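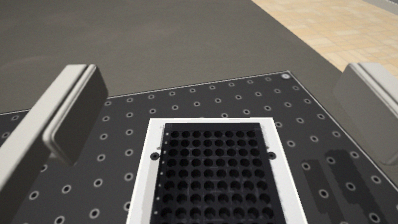 浅灰色夹爪的指端,电脑渲染图

Iditz园区班车一月起收费,“服务升级”升了什么仍待说明

Iditz园区往返地铁站的班车将从一月开始收费,单程5元,月票169元。运营方Ziken在通知里把这次调整称为“出行服务全面升级”,全文用了四次“升级”,提到新增班次的地方一处也没有。

按照通知,早高峰仍是七点二十首班,末班仍是晚上八点四十。车还是原来那几辆,站点还是原来那几个,只有北门站往东挪了一个路口,离食堂更远了。变化最大的是上车方式:以后必须在Sirnico的应用里提前预约座位,到站扫码,没有预约的乘客要等预约乘客全部上完才能上车。

Ziken方面解释,收费是为了“让资源流向真正需要的人”。这句话听着有道理,可是每天早上七点半站在地铁口排队的人,恐怕很难证明自己还有多需要。班车从前由园区物业补贴,补贴去了哪里,通知没有写。本报向物业询问,得到的答复是“统筹安排”,再问统筹到了什么地方,对方表示以后会有公告。

预约制也让人不大放心。加班到几点,下午五点的时候多半说不准,而晚班车的座位要提前两小时锁定,取消超过三次,当月不能再约。月票用户同样受这条限制。也就是说,花169元买到的是预约的资格,座位另说。
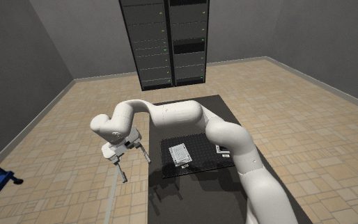 那份问卷问了什么

Ziken反复提到的依据,是委托咨询公司Verstraete做的一次乘客调查。调查收回386份问卷,结论是“多数乘客愿意为更高品质的出行付费”。

本报看到了问卷原文。有关费用的题目只有一道,问的是“如果班车更准时、更舒适、班次更多,您是否愿意承担合理费用”。这样问,答“愿意”并不奇怪。至于现在这样的班次、现在这样的座椅,大家愿不愿意掏钱,问卷里没有问。单程多少才算合理,也没有给出选项。

问卷末尾留了一栏自由填写,其中118份写了意见。Verstraete的报告把它们归纳为“对准点率有进一步期待”。报告没有附上原话,归纳得是否周全,外人无从判断。Ziken称意见原文涉及乘客隐私,不便公开,不过问卷本身是匿名的。

准点率倒是有人一直在抱怨。雨天最明显,地铁口到园区那一段只有两条车道,碰上学校放学就动不了。收费之后车道不会变宽,应用里能看到的是一个写着“预计到达”的倒计时。记者试了一个傍晚,倒计时从六分钟走到两分钟,又跳回了七分钟。

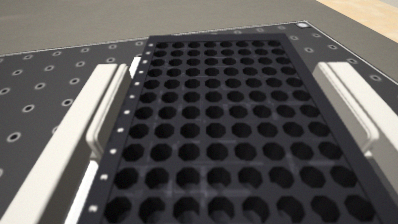
园区周讯·民生组

有几件事,目前仍没有答案。

其一是试用期。通知说首月“酌情优惠”,怎么酌情、由谁来酌,没有细则。客服的说法是以应用页面显示为准,而到发稿时,应用页面显示的还是全价。

其二是访客。过去来园区面试或者送材料的人,跟着上车就行。新办法要求实名注册,注册需要填写所属单位,访客这一栏该怎么填,Sirnico的说明里找不到。

其三是退款。月票买了以后如果线路停运,可以退“未使用部分”,但线路因天气或道路原因临时停开,不算停运。去年冬天班车临时停开过好几回,放到新办法里,这些天的钱大概都退不回来。

Ziken表示将在运行三个月后评估效果,并“适时向乘客通报”。评估看哪些指标,同样没有公布。要是只看收入,结果不难猜;要是看坐车的人少了多少,最好现在就把收费前的客流数字拿出来,免得到时候没有东西可比。本报已经向Ziken索要这组数字,尚未收到回复。

在此之前,从地铁口步行到园区南门要二十来分钟,共享单车晚上不一定找得到。公交支线照常运行,站牌在便利店门口,末班比班车早半小时。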